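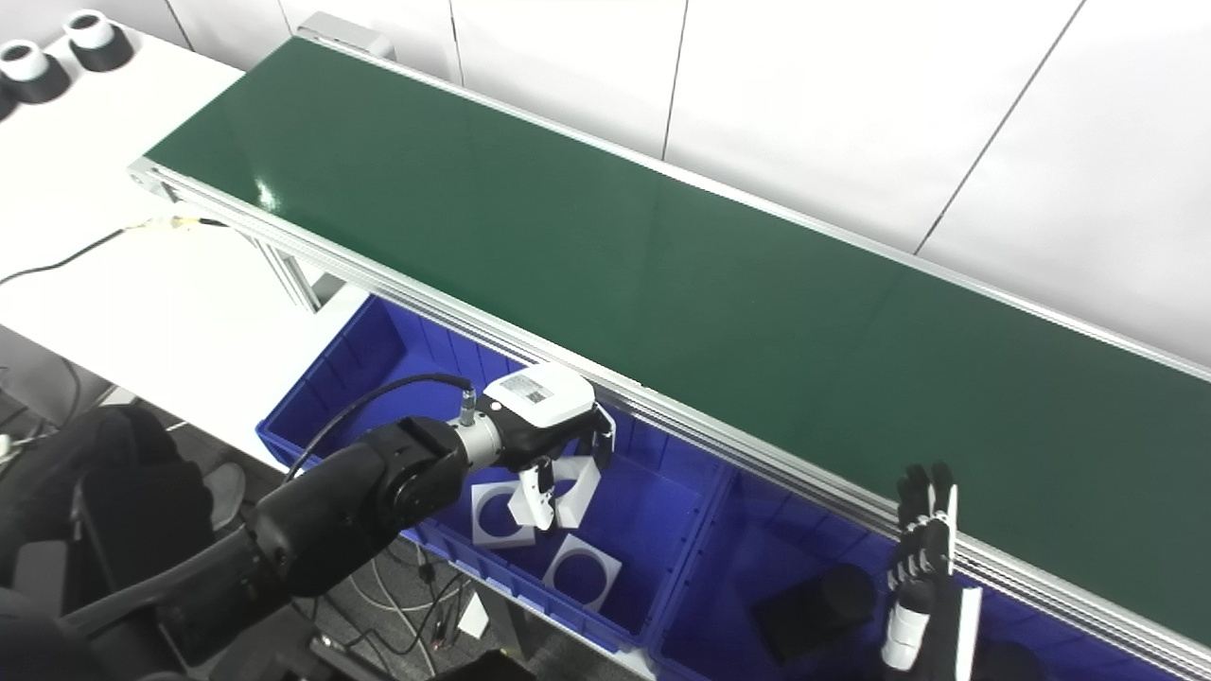

Packing foam is cheap and light, and it causes more trouble on a packing line than the parts it protects. Our project looked at how square foam inserts should be stored next to a long conveyor so that they can be placed on the belt flat and facing the right way. The inserts we used are white squares with a round hole through the middle. We kept them in a blue plastic bin below the belt, side by side with a second blue bin for other items. In the left bin the inserts do not stay in one position. Two can lie flat while a third stands on its edge, and an insert on its edge has to be turned before it goes on the belt.

The work was done for the Zastcombe packing exercise, which asks each student to improve one step of a small line. I chose the feeding step. The exercise sheet gives a target of 30 inserts per run and allows 2 runs per setup. I compared an open bin with a bin fitted with a cardboard divider, which I called the Menzies divider after the lab bench where I cut it.

Method

Each run started with the belt clear. Inserts were taken from the bin one at a time and set down on the green belt with the hole facing up. I wrote down every insert that had to be turned first, and every one that landed at such an angle that it would not fit the carton guide at the end of the line. The belt speed stayed the same for all runs. Cartons were the Prilten size used in the April exercise.
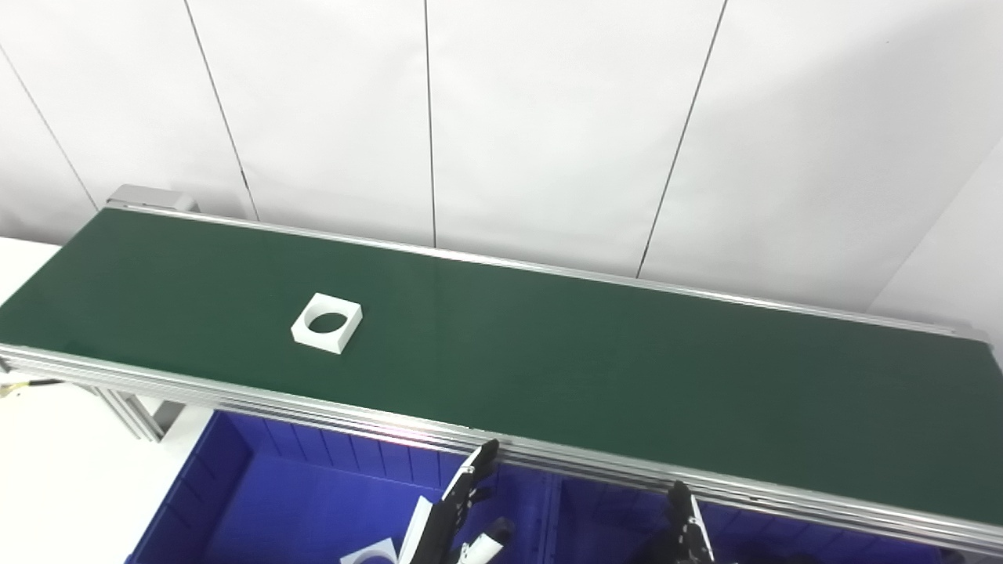

Department of Packaging and Production — Student Projects

Placement on the belt

An insert lying flat is stable, even when it sits slightly tilted to the direction of the belt. The dark green showing through the hole makes it easy to check that the piece is the right way up. A small tilt did not matter in my runs, as the carton guide straightened it. A large tilt did matter, and most of those came from inserts that had been standing up in the bin.

Results

The divider reduced the amount of turning in both runs. It also made the bin slower to refill — I had not planned for that, and it used up part of the time saved. A lower divider may be a fair compromise, but I did not have time to cut one.

Remaining work

The divider should be tried with the thicker Dremetik inserts. The bin could also be raised closer to the rail to shorten the reach.

Ilango Chacko, 16th June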